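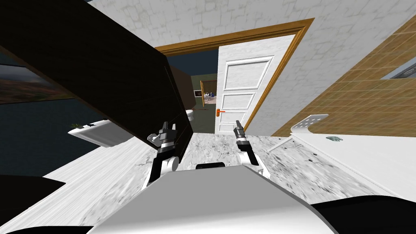
Chapter 11
Surfaces and Finishes in the Home

Before you start: read the glossary for this chapter, bring your sample cards from Chapter 10. Notebook too.

Most people pick a finish by colour. Fair enough, you have to look at it every day. But a finish does other jobs — keeps water out, takes knocks, hides dirt or shows it up. In this chapter we look at stone, painted and grained doors, and dark timber looks. Costs come later, in section 4.

Key words: grain, moulding, bevel, inlay, sheen, veining.

11.1 Doors and panels

A flat door is cheap to make and quick to wipe. A panelled door has more edges, so more shadow, and more places for grease to settle. Pale colours soften the shadow a bit. Not completly.
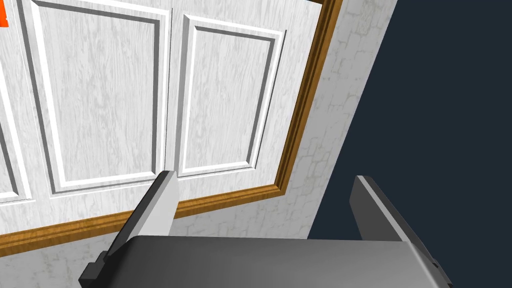 Fig. 11.1 Pale grained cabinet doors with recessed panels and raised moulding.

Wumpini Alhassan, who fitted kitchens before she taught, tells her classes to check a door twice. Once straight on, once from the side. Grain direction first, then the gaps. Write down what you see, dont trust memory.

11.2 Dark finishes

Dark colours pull a room in. They also show dust, fingerprints and fine scratches, more so at high sheen. Sand between coats with 400 grit, light pressure, wipe, leave it overnight. A thin line of lighter colour can break up a big dark area — an old trick and still a good one.
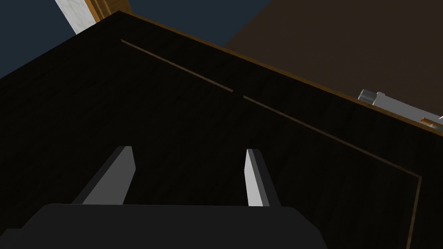 Fig. 11.2 Near-black wood grain with light brown inlay lines and an amber-brown edge.

Try it: find 2 finishes at home, one pale, one dark. Same cloth, same cleaner. Compare after a week. Results table is in the workbook, page 31.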